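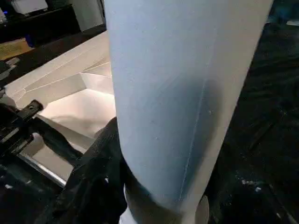
Jondero fabric finger sleeves, revised pattern
Part no. 2404
Supplier: Zinex
Sold in packs of 10 pairs

Black cloth sleeves for two-finger grippers handling rolls, tubes and other smooth, light goods. They slip over the finger and fasten at the base with a cord and clip.

Safety notice, updated December 25, 2024

Sleeves made before February have a fault in the base hem. The stitching can let go under side load, and the sleeve then creeps up the finger until the tip is loose cloth. The gripper still reports a closed grip, so the arm carries on and the item can drop during the lift. We have had 18 reports. In one of them, at the Cilton packing site, a roll fell outside the guarded area. There were no injuries.

How to tell which sleeve you have

The old pattern has a single row of stitching at the hem. The revised pattern has two rows and a grey tab inside the cuff. If the tab is missing, treat the sleeve as old stock and take it out of use.

What to do

Stop the arm and isolate it before touching the fingers. Remove both sleeves, even if only one looks worn. Wipe the finger down, fit the new pair and pull the cord tight. Run 100 grips at low speed with the guard closed, then check that the hem has not moved. Some creasing in the cloth is normal. Movement at the hem is a fault — do not re-tighten and carry on.

Do not tape over an old sleeve. Two customers tried this and the tape edge caught on the goods.

Replacement

Old sleeves are replaced free of charge, opened packs included. Send the batch label or a clear photo of the hem to the Salehi service desk. Nearly all replacements go out from stock. Bare fingers may be used in the meantime if your own risk assessment allows it, but reset the grip force first.

Fit and care

Fits Jondero parallel grippers with the standard long finger. Does not fit the short finger or the suction head. Hand wash, dry flat, no softener. Not for use near open flame or with oily parts.

Spare cords and clips are sold separately.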